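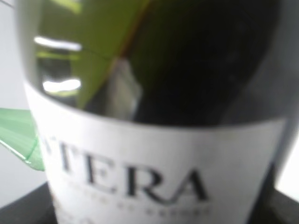

Gineck Project: Minutes of the Demonstration Working Group
February meeting, held in the upstairs room at Kudton, 2:00 p.m.

Present: operators (both shifts), data lead, training lead, hardware, lab safety. Calel joined by phone from item 3 on.
Apologies: software had a release to get out and sent written notes, which were read under item 4.

1. Minutes of the last meeting

Accepted with one correction. Under "leader arm," the spring was recorded as replaced. It had been ordered but not fitted. It is fitted now.

2. Episode count

The data lead reported 523 accepted demonstrations of the bottle task. The agreed target for the first training run is 300 per method, and the two methods are not level. Remote control is past its target. Hand guiding is short, mainly from the week when the arm would not hold its own weight in free-drive and drifted down whenever the operator let go of it.

Hardware said the drift came from a wrong payload setting. The wrist camera and bracket had been added and the payload value had never been changed. It has now been measured and entered. Operators confirmed that the arm stays where it is left.

The training lead asked whether the drifting episodes should be thrown out. The operators thought most of them were usable, as they had been holding the arm up through the whole motion and the path itself was normal. The data lead said the joint torques in those episodes would look strange even if the path did not. Agreed to keep them, tag them, and leave them out of the first run.

Action: data lead to add a tag for the payload period.
Action: day shift to make up the hand-guided episodes before any more remote ones are recorded.

3. Hand guiding compared with remote control

Calel had asked for a plain statement of what we see in the two methods. Points made in discussion:

Hand guiding is easier to teach. A new operator gives acceptable episodes in the first session. The approach to the bottle is slower but more direct, and there are fewer second tries at the grasp. The trouble is the operator's own hands and sleeves, which get between the fixed camera and the table. The wrist camera is less affected.

Remote control takes longer to learn. Operators tend to stop short of the bottle, wait, and then move in. The evening shift said the wait is there because they are looking from one camera view to the other and back. Calel said their own operators do the same. The training lead was worried that the arm will learn the wait as part of the task.

A limit on pauses was discussed. The evening shift did not want a hard limit, as it would push people to rush the last part. Agreed to trim long pauses afterward in the data and leave the operators alone for now. Raw files are to be kept.

Calel asked if a single operator could use both methods in the same session. The operators said it could be done but that the feel of one carries over into the other for the first few tries. It was left to the shifts to arrange, with a break between.

4. Were

Software's notes were read out. Were now shows both camera views side by side and no longer freezes when the pedal is released during a save. The delay between the leader arm and the robot has been brought down to 60 milliseconds on the wired connection. The wireless figure is worse and software does not recommend recording on it.

The evening shift reported that the gripper still closes a little late after the trigger is squeezed. It is small but it matters at the bottle, where people squeeze, see nothing, and squeeze harder. Hardware thought this might be the filter on the trigger signal and not the network. To be tested with the filter off.

There was a request to have the discard button moved away from the save button. This is the third time it has been asked for. Software's notes did not mention it.

Action: hardware to test the trigger filter.
Action: data lead to raise the button with software again.

5. Table layout and start position

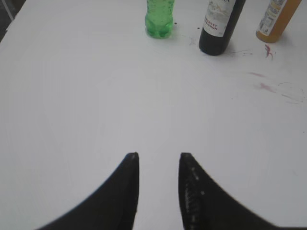
Start position has been left to the operator up to now, and the training lead asked for it to be written down. The proposal is to begin each episode with the gripper open, pointing down at the near side of the table, and with a good stretch of clear white table between the fingers and the bottles. The row at the far side runs green soda bottle, dark wine bottle, orange bottle, left to right, and the wine bottle and the orange one are closer to each other than the green is to the wine. Operators said the tighter gap is the harder place to bring a finger in. It was agreed not to open it up, but to vary the spacing and the order between blocks of episodes so that both kinds of gap are in the data. The order is to be entered in the session sheet at the start of each block.

The training lead also raised the wrist camera at close range. When the gripper is near the wine bottle, the dark glass takes up most of the view and the label goes soft. Lights reflect on the shoulder of the bottle. The question was whether to change the lens or the lights. Hardware can refit the lens for a closer focus but would lose some sharpness at the far side of the table, where the approach begins. Agreed to leave the lens and try a diffuser on the lights first. The training lead will compare a few episodes before and after.

Action: training lead to write up the start position on one page and tape it to the bench.
Action: hardware to fit a diffuser.

6. Marks on the table

The pink and red marks on the right-hand side of the table were raised by lab safety and by the data lead, for different reasons. Lab safety wants spills wiped up at the time and the bottle caps checked before each block. The data lead's concern is that marks which stay in one place can be picked up by the policy as a guide to where things are. A clean table in half the data and a marked one in the other half would be acceptable. A table that is marked only under one method would not be.

Agreed that the table is to be cleaned now and wiped down at every change of shift. The state of the table goes in the session sheet along with the bottle order.

Action: both shifts.

7. Emergency stop

Lab safety asked where the stop is kept during hand guiding. Day shift said it is on the bench, within reach of the second person. Lab safety pointed out that there is not always a second person. Hand guiding is not to be done alone from now on. Remote control may be done alone provided the operator has the stop beside the leader arm.

8. Other business

Calel would like to send two of their operators to Kudton for a day to record on our setup. Welcome in principle. They will need the Were login and the safety talk first. Calel to suggest dates.

The chair at the remote station has a broken height lever. Hardware has a spare downstairs.

Next meeting: same room, once the hand-guided episodes are level with the target. Data lead to call it.

Closed at 3:20 p.m.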